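January, open day at Drirnamside, morning visit

Up with Gwendolyn Bellamy, train late, missed the welcome talk. Coffee in the corridor, badge printed wrong, never mind. Went straight to the teardown cell because that's the bit Clirton asked us to look at.

Set-up: desktop PCs opened up and laid flat, arm works from above with a two-finger gripper. Small camera at the wrist, feed goes to a screen for the visitors. They want it pulling memory, drives and cables for reuse instead of shredding the lot. Hevbridge do the sorting afterwards. Budget for the arm side 3,000 a month incl. support, which G. thought was low. Check that.

Crowd of 34 booked for our slot, fewer turned up I think. Hard to see past the rail so we mostly watched the feed.
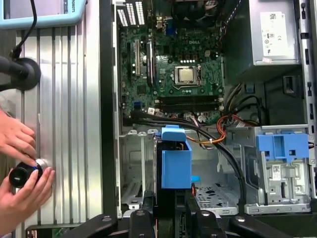 *Wrist view, Dell tower on its side. Memory slots under the processor, blue drive caddy nearer the gripper.*

Things I wrote down while the chap was talking:

- blue plastic is a gift. Latches and caddy stand out a mile against the black and silver, so vision finds them first. What do they do with makers who don't colour anything?
- power leads are the headache. The bundle comes off the supply and loops over towards the board, he said they re-plan round it every time. Same with the black SATA cables down over the drive area
- fingers black, brackets black. Asked if they'd tried lighter fingertips, he said "on the list"
- teach time for a new case model: 13 minutes if someone knows the case, much longer if not
- processor stays put for now, clamp lever too fiddly

Shi's planner is doing the picking order. Didnt get to see the config, they were cagey. Gwendolyn asked about force limits on the caddy latches and got a proper answer, her notes have the numbers, mine don't.

Target is 100 cases a shift, they are not near it and said so.

For us:
- ask Clirton for the dead towers in the back store, any make
- try the coloured-latch trick on our own rig first, cheap tape will do
- cable avoidance, talk to Shi agian before we buy anything
- G. to send her notes round, I'll add the price query

Left before the afternoon session, phone flat.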